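Sound Levels and the Marquee Dance Floor

By Sixten Kvam

Most complaints about live music at weddings come down to level. The band is too loud for the tables nearest the stage and too quiet for the ones furthest away, and the couple, who are usually somewhere in between, hear about both. The musicians are often blamed. In my experience the fault lies more often in the layout, which was settled months earlier by people thinking about flowers and sight lines.

I have mixed sound for function bands for most of my working life, the greater part of it in marquees and converted farm buildings. What follows deals with one size of job: a seated meal for 120, with a band afterwards in the same space. It is the commonest booking there is, and small enough that a modest system will cover it if the system is put in the right place.

Start with the tent. A marquee has almost no walls in the acoustic sense. Bass passes through the fabric as if it were not there, while a good part of the higher sound bounces off the lining and comes back. The result is a room that feels thin to the people inside and heavy to the neighbours. Bands used to pubs and hotels tend to respond by turning up the bass, and the neighbours respond by ringing the venue.

A hard floor makes matters worse at the top end. Coconut matting under the tables helps a little. Carpet helps more. The dance floor itself has to be hard, so the sensible course is to keep it to the size required and leave everything around it soft. Couples are often sold more dance floor than they need, and a half-empty floor is both louder and less inviting than a crowded one.

The drum kit sets the minimum. A singer can be turned down and a guitar amplifier can be faced the other way, but a drummer playing with sticks produces a certain level whether or not there is a microphone near him, and everything else has to be brought up to match. If a venue has a strict limit, the question to put to a band is what the drummer does about it. Lighter sticks and a damped snare bring the level down by a useful amount. An electronic kit brings it down to whatever is wanted, though some players dislike the feel and play poorly on one. Ask for a recording made with the quieter set-up, because the usual showreel will have been made with the louder one.

Venue limiters deserve a paragraph to themselves. The common type has a microphone on a wall or roof beam and a relay on the stage sockets. When the level stays over the threshold for longer than the set time, the power goes off. This is unpleasant for the guests and bad for the equipment, since amplifiers and digital desks do not care to be switched off in the middle of a chorus. The position of the microphone matters as much as the figure on the box. At Udutholm, a barn venue I visited in February to look over the installation, the microphone hangs directly over the stage, so that it hears the cymbals before it hears anything else. The manager had always quoted the threshold to bands in good faith. What she had not been told was that applause from the front tables could light the amber lamp without a note being played.

A limiter placed at the far end of the room gives a fairer reading, as does one that cuts only after a decent interval. If the microphone cannot be moved, the stage sometimes can. It is worth asking early, while the floor plan is still a sketch.

Loudspeakers come next. The usual arrangement is two cabinets on poles, one at each side of the stage, at head height or slightly above. It is quick to put up and it works for the dancers. For diners it works badly. Sound from a small cabinet falls away quickly with distance, so a comfortable level at the back means an uncomfortable one at the front. Raising the cabinets and tilting them down evens this out considerably. The listener at the front is then further from the source in relation to the listener at the back, and the beam passes over the nearest heads.

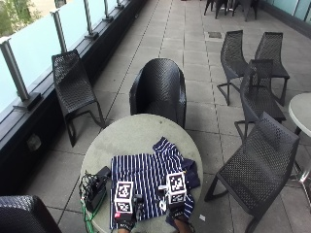 A better answer, where the budget allows, is a second pair of cabinets halfway down the room, fed through a short delay and run at a low level. They fill in the speech and the upper part of the music for the far tables, and the main pair can come down to suit. The delay has to be set by distance. Left at nothing, the second pair reaches the back tables first and the singer seems to be standing behind the cake. I use a tape measure and then adjust by ear, with somebody talking through the main microphone at an ordinary pace. Music hides small errors that speech shows up straight away.

Column systems are now common with smaller bands. These stand a row of little drivers in a narrow upright above a bass unit on the floor, and they spread sound widely from side to side and narrowly up and down. I have used the Derkon column for several seasons and find it well suited to low marquees, where there is no height for a pole. Its weakness is the bass unit, which runs out of breath with a full kit and a five-string bass. The Zatine is a heavier thing with more in hand at the bottom, and correspondingly more trouble to carry over wet grass. For a trio or a jazz set during the meal I would take the first. For a dance band I would take the second, or go back to poles.

Bass needs a separate decision. With one bass cabinet at each side of the stage, the two sources add together along the centre line and partly cancel in strips either side of it. Walk slowly across such a floor during the sound check and the bass comes and goes with each pace. Putting both cabinets together in the centre, under the front lip of the stage, removes the strips and gives a more even floor. It also makes some extra level from the same power, so they can be turned down. Stage hire firms do not always leave room under the lip, and it should be asked for in writing.

Then there is the direction of the whole arrangement. A stage against the side of the marquee nearest the road, firing away from it, will trouble the road less than one facing it, although the difference is greatest in the upper range and slight in the bass. Full-range cabinets are much quieter behind than in front only down to a certain pitch. Below that they are as loud at the back as anywhere. There are ways of stacking bass cabinets so that the rearward sound cancels, and for a venue with houses on one side they repay the trouble. They need at least two cabinets and someone who has done it before.

Power for the band should be kept apart from power for the kitchen. Tea urns and hot cupboards switch in and out all evening, and on a shared generator each one drags the supply down for a moment. The lights dip and nobody minds. A digital desk may restart, and that takes long enough for the floor to clear. A separate supply is the proper cure. Failing that, a small battery unit on the desk and the stage box will carry them across a dip, and it is light enough to go in the cable trunk.

Speeches are generally treated as an afterthought and are the part guests most want to hear. The radio microphone should be tested in the tent with the sides on, at the top table, by someone standing where the speakers will stand. If the top table lies in front of the main loudspeakers, it will ring before it is loud enough, and the only real cures are to move the table or to use the delay pair alone for speech. A handheld microphone is better than one clipped to a lapel for people who have never used either. They should be told to hold it close to the chin and leave it there. Most lower it to the waist by the second sentence.

Timing has an effect on level too. A band that starts while coffee is being served has to play under conversation and is then expected to rise above it. Ears adjust to a gradual rise, and so do bands, and by the last set the level may be well above where anyone meant it to be. I mark the fader position at the end of the first number and treat the mark as a ceiling. A short set of quiet material, then a proper break, then the dance set gives a cleaner result than one long climb. It also gives the older guests an honest chance to move to the far end.

Finally, the sound check. It should be done before the tables are laid if at all possible, and certainly before the guests come in for the meal. An empty marquee sounds brighter and louder than a full one, so the check should end slightly duller and slightly quieter than instinct suggests. Bodies and coats absorb the top. The bass hardly changes at all, and a mix that seemed balanced when empty will seem heavy when full. I take a little off the bottom as the doors open and then leave the desk alone for two numbers before touching anything else.

Comments (4)

M. Buthelezi
Useful piece. We run a seven-piece and moved to a central bass stack last summer. The floor is more even, as described, but our singer complained of rumble in her microphone and we had to filter it a good deal higher than before. Worth a mention.

oldroadie
I'd disagree about column systems in low tents. The side-to-side spread is exactly what you don't want when the lining is two steps from the cabinet. Poles every time, with the tops angled in.

Hettie R
We are getting married in a barn with one of these cut-off boxes and the venue says the band must use "the orange sockets". Is that the relay you mean? And does the disco have to use them as well?

Sixten Kvam
Hettie - almost certainly, yes. Ask the venue whether the disco is on the same circuit, and have both the band and the DJ told the threshold and the cut-off time in writing. Mr or Ms Buthelezi - agreed on the filter. I set mine at 120 Hz for vocals as a matter of habit and should have said so.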